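Progress report to the Drandeo Fund, second period
Project: Reading and speaking evenings in Jirinach
Prepared by: Yung-ching Chu, project coordinator

Dear colleagues,

I send you the report for the second period of our project, which covers the months from June to October. The figures of spending are in the separate table, so I write here mainly what we did, what went well and what is still behind the plan.

## The groups

In June we had two groups, one for beginners and one for people who already speak a little. We meet in the evening from half past six to eight. The beginners' group is now full with 16 people. The second group is smaller, and it changes more, as many of its members work in shifts at the Keromier bakery and can come only every second week. We tried in July to move this group to the morning. It did not help, and in August we went back to the evening.

Attendance was weak in August, as we expected. In September it became better and it has stayed good. Three people from the beginners' group moved up to the second group in October, one of them after only four months of learning.

## Books and materials

The plan was to have 400 books in the lending collection by the end of this period. We have reached this number, mostly thanks to the donation from the Dai bookshop, which closed its second-hand department in the summer. Not all the books are suitable. Many are novels in very small print, and our readers ask more for short texts, recipes, local history and books which they can read together with their children. For the next period I would like to exchange a part of the novels with the town library, and the library has agreed to this in principle.

The workbooks for beginners arrived late. They were ordered in May and we received them in the middle of July, so for the first weeks the teachers used copied pages. The supplier gave us a small discount because of the delay, and the saved money is shown in the table under "other".

## Teachers

We work with two paid teachers and a changing number of helpers. In September both teachers attended a training of 12 hours on teaching adults who did not finish school. They found the part about handwriting the most useful. After the training we changed the first lesson of the beginners' course: now we begin with forms and signatures, and the alphabet comes a little later – people need to sign papers from the first day, and they are ashamed when they cannot.

## What is behind the plan

Two activities are late.

1. The listening recordings. We planned to record short dialogues with local speakers, because the accent in Jirinach is not the one people hear on the bought recordings. The texts are written, but we have recorded only the first part. The rest should be ready before the winter break.
2. The evening for employers. It was planned for September. Only one employer answered our invitation in time, so we moved the event to the next period. I will now visit the firms in person, as letters did not work.

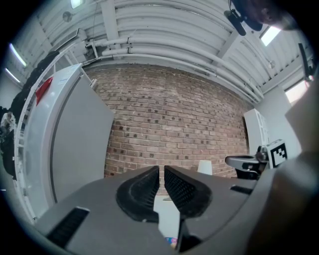

Neither delay changes the total cost. The money for the recordings is reserved, and the hall for the employers' evening is free of charge if we book it one month before.

## Feedback from the learners

We asked both groups what they would change. The most frequent wish was for more speaking and fewer exercises on paper. Several people wrote that they would like to practise telephone calls, especially calls to the doctor and to the school. One woman wrote that she now reads the letters from her son's teacher alone, with a dictionary, and that this takes her a whole evening but she is glad. We have added telephone practice to the second group – it is a difficult exercise, and the learners laugh a lot in it.

## Next period

We plan to continue both groups without change in the times, to finish the recordings, to hold the employers' evening and to make the exchange of books with the library. I would also like to ask whether the unused part of the travel budget can be moved to childcare during the lessons. Two learners stopped coming in October for this reason and they have told me they would return. If you need a formal request for this change, please send me the right form.

With kind regards,
Yung-ching Chu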